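Flidora (software)

Flidora is a control and planning package for robot arms fitted with multi-fingered hands, used mainly for handling small laboratory ware. It was first written at Numura, an automation firm in Wemville, and is maintained there and at the Paredes workshop. The package covers perception of transparent objects, grasp planning, arm and hand control, and a set of tools for replaying recorded runs. It does not include a chemistry scheduler and expects the order of steps to come from outside, as a plain task file.

Background

The first version drove a two-jaw gripper and took object positions from a fixed table layout. Each rack, flask and vial had a taught position, and any shift of the ware meant teaching it again. Version 2 replaced the layout with camera estimates and added support for jointed hands. The old layout files can still be loaded, but they are treated as a starting guess for the estimator and are overwritten after the first good fit.

Perception

Clear glass and acrylic return little usable depth, so Flidora works mostly from outlines. A segmentation network marks the visible edges of each object, and a fitting stage then matches those edges to a stored model. Dark, plain backgrounds give the best results. On patterned or shiny surfaces the fit tends to lock onto reflections, and the manual advises covering the table.

Racks are fitted first. Once the pose of a rack is known, the positions of its holes follow from the model, and each hole is given one of three states: free, occupied or unknown. Tubes are then searched for only above occupied and unknown holes, a shortcut that removes most false matches. A funnel seated on a tube is stored as a child of that tube and moves with it in the world model. 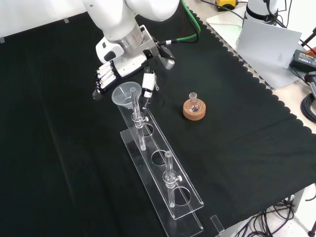

Robotic hand at a clear acrylic rack with two glass tubes, the upper one carrying a funnel. A round-bottom flask stands in a cork ring at right.

Planning

The planner splits a task into approach, contact and retreat segments. Arm motion in the first and last of these is planned by random sampling in joint space with a limit of 1000 nodes per query. If no path is found within the limit, the query is repeated with a different wrist angle before the task is reported as blocked. Contact segments are not sampled. They are built from short straight moves in the tool frame, with a stop condition attached to each one.

Clearance is set per object. Funnels and open tubes carry a keep-out cone above the mouth, which the hand may enter only during a pour or a placement. Cables fixed to the wrist are modeled as a chain of spheres – a crude method, and one that rejects some paths that would be safe. The cable model can be switched off for bench tests.

Hand control

Finger motion runs in a separate loop from the arm. Grasps are stored as pairs of a preshape and a closing direction, and the loop closes each finger until its motor current passes a threshold. Small upright vessels use a grasp between the thumb and one finger. Objects lying flat are harder, as the fingertips must come close to the table before closing. For these the controller lowers the hand with reduced stiffness and accepts light contact between fingertip and surface.

The orientation of a fallen or resting vial is estimated from its outline alone. A tapered vial can be told from its mirror image by the narrow end, while a straight one cannot, and the software then asks the operator to confirm the direction. Powder inside a clear vial often helps the segmentation stage, though it can also pull the fitted outline inward when the walls are thin.
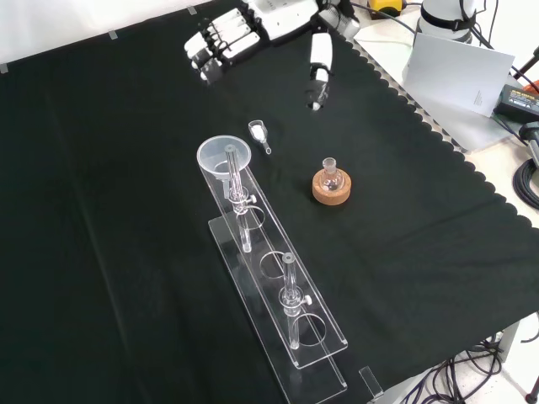 Vivek Khurana has objected to the use of a current threshold for light vials, arguing that friction in the finger joints hides the contact signal until the object has already been pushed out of place. In his view, fingertip sensing should be a requirement and the threshold kept only as a fallback. The maintainers added an optional tactile input after this criticism but left the default unchanged.

Tooling

Every run is written to a log holding joint states, camera images and planner decisions. The replay tool steps through a log and can rerun the fitting stage with altered settings, so a perception fault can be studied without the arm. Logs are split into files of 5 minutes each. The regression set shipped with the package contains 2279 grasp attempts, failures included, and a release is held back if any previously solved case becomes unsolvable.

Limitations

Flidora has no model of liquid or powder flow. Stacked clear objects are often merged into one. Thumbscrews and other small clamp parts are included in rack models for collision checking only and cannot be turned by any of the supplied skills.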